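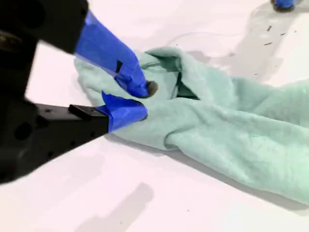
How long should the Olta airer warm up before I hang anything on it?

Give it 20 minutes on the low setting, with the cover off, and it will be ready for a full load.

Setting up for the first time

1. Stand the airer on a level floor, at least 50 cm from curtains and the like, and open both wings until they click.

2. Plug it straight into the wall, please, and never into an extension lead, however tempting the far corner of the room may be.

3. Press the switch for 2 seconds until the light turns green.

4. Hang heavier things (towels, jeans, that big winter jumper) on the lower rails, leaving a little room between them for the air to move.

Note: a faint warm smell on the first evening is quite usual and soon goes.

Caution: do not let little ones climb on the wings, and unplug the airer before folding it away.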